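Gondham Folding Serving Table

Product line: Dining and Catering Furniture
Supplied by: Lallton Institutional Furnishings
Finish: White top, gray legs
Item number: 3109

Overview

The Gondham Folding Serving Table is intended for dining halls, community kitchens, places of worship, schools and residential facilities that need additional serving space for part of the day and clear floor space for the remainder. It may be used singly for condiments and tableware, or joined end to end to form a continuous serving line.

The table was introduced to replace the Arach utility table, which remained in the Lallton catalog for many years. Customers who own Arach tables may continue to order feet and leg locks for them through the parts department. The two models share the same working height and may be placed in the same line, although the connecting clips are different and cannot be exchanged.

Top and Edges

The top is molded in one piece with a smooth upper face. There is no seam at which food residue can collect. Corners are rounded, and the edge is turned under on all sides so that the table can be lifted comfortably from any position.

The surface is suitable for covered dishes, plates, bottled condiments and cold trays. It is not a cutting surface. Knives should be used only on a separate board, and pans taken directly from an oven or burner must be placed on a trivet or insulated mat. Damage caused by direct heat is excluded from the warranty.

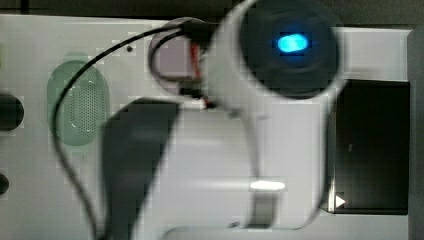
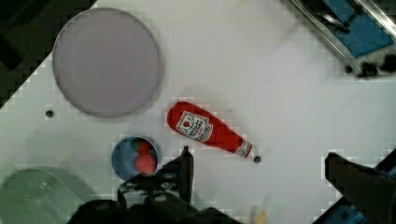
Frame and Legs

The legs are powder-coated steel and fold flat against the underside. Each pair is held open by a sliding lock that must be fully engaged before any load is placed on the table. Staff should confirm both locks by hand each time the table is opened.

Leveling feet are fitted as standard and allow for minor differences in the floor. They are threaded and may be replaced without tools. Casters are not offered for this model. Customers who require a mobile unit should refer to the Sabatier Service Cart, listed separately.

Specifications

Length: 76 inches
Legs: 4, folding in pairs
Top: One-piece molded, white
Frame: Powder-coated steel, gray
Use: Indoor only
Assembly: None required

Cleaning and Care

Wipe the top after each meal period with a soft cloth, warm water and a mild dish detergent. Rinse with clean water and dry before folding. Sauces containing tomato, mustard or turmeric should be removed promptly, as extended contact may leave a tint that ordinary washing will not lift. Scouring powders, steel wool and undiluted bleach dull the finish and should not be used.

Where local regulations require a sanitizing step, use a product approved for food-contact surfaces at the strength given on its label. Allow the surface to air-dry.

Tables should be stored on edge or on a Lallton storage rack. Do not stack folded tables flat on the floor. Leg locks should be inspected monthly and any bent or loose lock replaced before the table is returned to service.

Ordering and Delivery

The Gondham table is sold individually and is shipped flat in a single carton. Orders placed by schools and public agencies may be submitted by purchase order. Delivery is to the ground-floor entrance; placement inside the building must be requested at the time of order.

Cartons should be opened and inspected on arrival. Transit damage is to be noted on the delivery receipt and reported to the sales office, together with the order number. Production of the standard finish pauses each July for maintenance of the molding equipment, and orders for that month are filled from warehouse stock.

Warranty

The top and frame are warranted against defects in material and workmanship for five years from the date of purchase. Leg locks and leveling feet are warranted for one year. The warranty does not extend to outdoor use, modification of the frame, or use of the table as a seat or platform.

Contacts

Institutional sales: Rafia Tanoli
Parts and warranty service: Junaid Marwat

Page last revised 18 February 2024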